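**1/** Ich habe jetzt 90 Tage lang nach der Clorkadora-Methode ausgemistet und möchte ein paar Dinge loswerden. Haha. Langer Thread, wer nur das Fazit will: Spart euch das Geld.

**2/** Für alle, die glücklicherweise nichts davon mitbekommen haben: Clorkadora ist ein Kurs mit App. 48 Euro, dafür gibt es jeden Morgen eine Aufgabe aufs Handy. 15 Minuten am Tag, am Ende besitzt man angeblich nur noch Dinge, »die antworten«. So steht das da. Dinge, die antworten.

**3/** Erfunden hat das Orsolya Farkas, früher Unternehmensberaterin. Merkt man. Die Küche heißt bei ihr »Kernprozess«, der Keller »Altbestand«. Im Einführungsvideo trägt sie Leinen und hält sehr lange eine Tasse fest, ohne daraus zu trinken.

**4/** Woche eins ist die Besteckschublade. Ich gebe zu, die war danach gut. Drei Korkenzieher, davon zwei kaputt, weg damit. Aber dafür brauche ich keine App. Das hat meine Mutter früher mit einem einzigen Blick erledigt.

**5/** Dann geht es los mit den Regeln. Alles, was man ein Jahr nicht benutzt hat, kommt weg. Klingt vernünftig, bis man an Dinge wie Feuerlöscher, Raclette und Schwimmreifen vom Patenkind denkt. Ich habe das in der Kursgruppe gefragt. Antwort der Moderation: Ich solle mal in mich hineinspüren, warum ich am Raclette festhalte.

**6/** Weil im Dezember acht Leute kommen und Käse wollen. Darum.

**7/** Was mich wirklich stört, ist der Ton. Wer etwas behält, hat »noch nicht losgelassen«. Wer etwas weggibt und es später vermisst, hat auch noch nicht losgelassen. Die Methode kann nicht falsch liegen. Immer nur ich.

**8/** Tag 15 heißt »Ebenen schaffen«. Man soll sämtlichen Kleinkram auf Flächen zusammenlegen, Textilien falten und mit einem Band sichern. Angeblich sieht der Raum sofort ruhiger aus. Bei mir sah er aus wie vorher, mit Bändern.

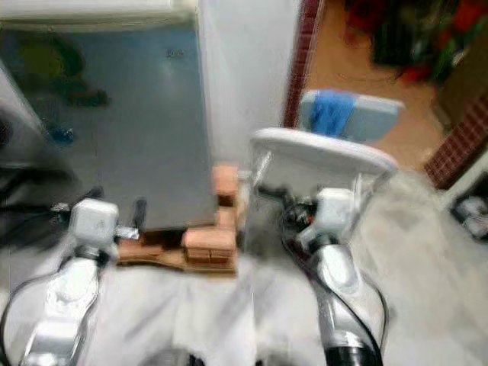 *Weiße Schale, dahinter was Graues mit blauem Stoffband. Ruhe sieht anders aus.*

**9/** Und natürlich, es war ja klar: Die passenden Bänder gibt es im Shop. Kästen auch. Und Etiketten. Ein Kurs darüber, weniger zu besitzen, mit einem Warenkorb oben rechts in der Ecke. Im Mai kam dann noch die »Frühlingskollektion«.

**10/** Der Shop läuft über eine Firma namens Roststead. Habe ich gegoogelt, die machen sonst Regalsysteme. Ich will niemandem etwas unterstellen, aber wenn ein Regalhersteller mir erklärt, dass meine Unordnung ein seelisches Problem ist, werde ich hellhörig.

**11/** Einschub, weil schon die Ersten fragen: Ja, ich habe das alles selbst bezahlt. Nein, kein Rabattcode. Der Thread ist Werbung für gar nichts, höchstens für den Recyclinghof.

**12/** Zu den berühmten 100 Dingen. Das ist das Ziel der App, 100 persönliche Gegenstände, Rest raus. Was zählt als Gegenstand? Ein Paar Socken ist einer. Eine Packung Schrauben auch. Bücher werden einzeln gezählt, »digitale Bücher gar nicht«. Wer viel liest, hat Pech, wer viel schraubt, hat Glück.

**13/** Mein Kollege Eliécer Taipe hat parallel mitgemacht und kam spielend drunter. Er hat alles, was er behalten wollte, in Kisten gepackt und jede Kiste als ein Ding gezählt. Die App hat ihm gratuliert. Konfetti auf dem Bildschirm und alles.

**14/** Ich habe dann mal nach der Studie gesucht, mit der sie werben. »Wissenschaftlich belegt: Ordnung senkt Stress.« Der Link führt auf eine Unterseite, die Unterseite führt auf den Kurs. Zweimal geklickt, wieder bei der Tasse gelandet. Auf meine Mail mit der Frage nach der Quelle kam eine automatische Antwort mit Atemübung.

**15/** Kann ja sein, dass da was dran ist! Mir geht es auch besser, wenn der Schreibtisch frei ist. Aber dann möchte ich wissen, wie viele Leute befragt wurden, von wem und wie lange. Und ob man auch die gefragt hat, die in Woche drei aufgehört haben. In meiner Gruppe war das gefühlt die Mehrheit.

**16/** Überhaupt, die Gruppe. Am Anfang lauter Vorher-nachher-Bilder. Später nur noch Nachher-Bilder. Gegen Ende dann Leute, die fragen, ob jemand zufällig eine Springform übrig hat.

**17/** Noch so ein Punkt, der nirgends vorkommt: Wegwerfen muss man sich leisten können. Wenn ich mich vertue, kaufe ich das Waffeleisen halt neu. Es gibt genug Haushalte, da wird die alte Jacke aufgehoben, weil nächstes Jahr das kleinere Kind hineinwächst. Denen zu sagen, sie hielten an der Vergangenheit fest, finde ich ziemlich frech.

**18/** Und wohin mit dem Zeug? »Verabschieden«, sagt die App. Ich habe mich also mit zwei Kisten beim Sozialkaufhaus Somogyi verabschiedet. Die Frau an der Annahme war freundlich und hat mir eine Kiste wieder mitgegeben. Einzelne Topfdeckel nehmen sie nicht. Verstehe ich vollkommen.

**19/** Was geblieben ist, der Fairness halber: die Besteckschublade. Ein leeres Fach im Flur, in dem jetzt tatsächlich die Schlüssel liegen. Und ich kaufe keine Geschirrtücher mehr aus Museumsshops, vorerst.

**20/** Was nicht geblieben ist: der Rest. Das Wohnzimmer sieht wieder aus wie im Winter davor. Die App schickt mir trotzdem weiter Erinnerungen, gestern um 6:30 Uhr: »Was darf heute gehen?« Na ja. Die App.

**21/** Abo kündigen geht übrigens nicht in der App selbst, sondern nur über das Kundenkonto, unter »Meine Reise«, dann ganz runterscrollen, dann »Reise pausieren«, dann steht da klein »beenden«. Für ein Produkt zum Thema Loslassen bemerkenswert klammerig.

**22/** Nachtrag wegen der vielen Fragen: Tastbridge kenne ich nicht, soll ähnlich sein, aber mit Punkten. Wenn das jemand getestet hat, gern drunterschreiben, auch wenn es gut war. Ich lese alles, antworte aber erst heute Abend.

**23/** Und falls jemand Topfdeckel sucht, verschiedene Größen, Abholung bei mir. Bitte nur ernst gemeinte Anfragen.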